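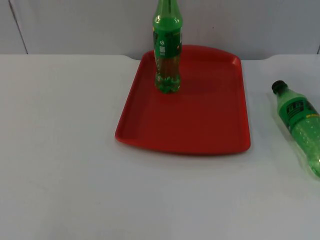
**チケット番号:** 1206
**件名:** 夜間バックアップが69%で止まる
**対象:** ファイルサーバー「batista」、バックアップソフト Trukano
**優先度:** 中(起票時は「低」。経理の共有フォルダが対象に入っていると判明した時点で昇格)

## 症状

Trukano の夜間ジョブが毎晩69%で止まる。エラーは出ない。管理画面には「実行中」と緑色で表示され続け、翌朝出社してもまだ実行中である。勤勉さだけは見習いたい。

手動でキャンセルすると「正常に終了しました」という通知メールが届く。このメールを信じていたせいで発見が遅れた。いつから止まっていたのかは、ログが古い順に消える設定だったため不明。

## 最初に試したこと

- サービスの再起動 → 変化なし
- サーバーの再起動 → 変化なし。起動に時間がかかるようになった気がするが、気のせいとして扱う
- バックアップ先の空き容量確認 → 十分
- ウイルス対策ソフトの除外設定 → 設定済み。ただし除外されていたのは、二世代前のサーバーのパスだった。直したが変化なし

保守業者の Drilley に電話。「再起動はされましたか」と聞かれ、しましたと答えると「もう一度お願いします」と言われた。もう一度した。変化なし。

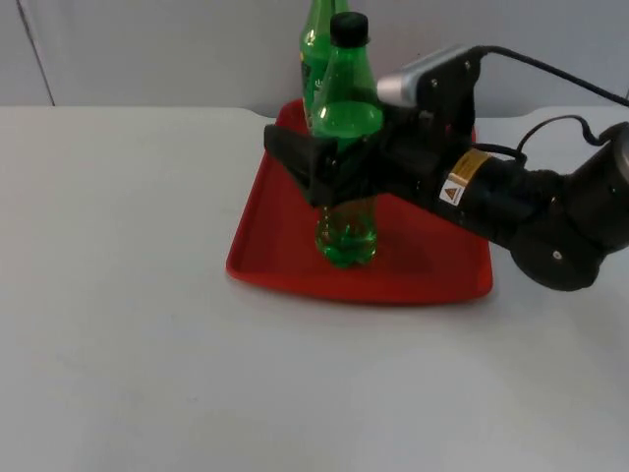

Drilley からの二次回答はメールで来た。要約すると「ネットワークの問題と思われます」。ネットワークの業者も Drilley なので、そのまま転送しておいた。翌日、同じ会社の別部署から「バックアップソフトの問題と思われます」と返ってきた。社内で一度会ってほしい。

## 切り分け

待っていても仕方がないので、フォルダを分けてジョブを組み直した。

| 対象 | 結果 |
|---|---|
| 総務 | 完了 |
| 営業 | 完了 |
| 経理 | 完了(疑ってすまなかった) |
| 共有/その他 | 停止 |

犯人は「共有/その他」にいる。このフォルダには「その他2」があり、その中に「その他(新)」があり、その中に「とりあえず」がある。「とりあえず」の最終更新は、私の入社より前だった。

中を順に見ていくと、「とりあえず」の下に107GBの仮想ディスクが一つ置いてあった。名前は「消さないで.vhd」。理由も作成者も書かれていない。消さないでと言われると消せないもので、歴代の担当者もみな同じ気持ちだったのだろう。

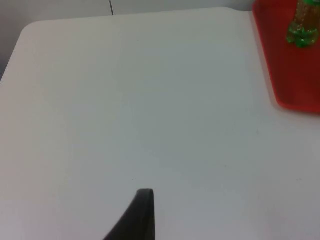
**Hollholm 分室、12月**

現物のサーバーがこちらにあるため、出張して続きを調べる。サーバー室の暖房は効いていない。冷房は効いている。

詳細ログを有効にして再実行したところ、やっと意味のある行が出た。

```
[WARN] lock wait: 消さないで.vhd
[WARN] retry in 90 min
[INFO] status: running
```

問題のファイルは別のプロセスにつかまれていて、Trukano はそのたびに90分待ってやり直す。回数の上限は設定されていない。しかも待機中も「実行中」に分類される。嘘ではないが、友人にはしたくないタイプの正直さだと思う。

ファイルをつかんでいたのは、旧勤怠システムの仮想マシンだった。数年前に廃止の連絡が回り、全員が新システムに移ったあとも、本人だけが稼働を続けていた。誰の打刻も受け付けないまま、毎晩きちんと集計処理をしている。結果は空のCSVで、こちらは律儀に保存されていた。

## 対応

1. 総務に旧勤怠システムの停止可否を確認。「まだあるんですか」との回答を承認とみなしてよいか尋ね、「はい」の返信をもらった。
2. 仮想マシンを停止。自動起動も無効化。
3. 仮想ディスクを外付けの保管用ドライブに移動。削除はしていない。名前が名前なので。
4. Trukano の再試行回数に上限を設定し、超えたら失敗として通知するよう変更。初期値が「無制限」になっている理由はメーカーに問い合わせ中。
5. キャンセル時の通知文面は変更できない仕様とのこと。受信側の振り分けルールで、件名の先頭に「(ほんとうに?)」を付けるようにした。

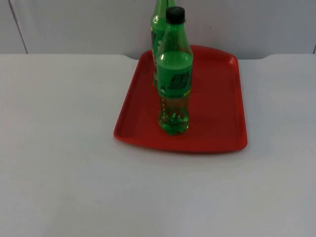
*赤いトレーに立つ緑のボトル*

## 結果

夜間ジョブは完走。翌晩も完走。復元テストとして営業フォルダから見積書を一件戻し、開けることを確認した。内容は見なかったことにする。

## 残件

- 「その他」以下の整理。担当未定。過去の議事録でも担当未定だった。
- Drilley への回答。原因を伝えたところ、両部署から「当方の見立てどおりでした」と返信あり。どちらにも礼を述べてある。
- ログの保存期間を延長する。
- 保管用ドライブに貼るラベルの文言。現在は付箋で「消さないで」。

**ステータス:** 解決済み(残件は別チケットへ)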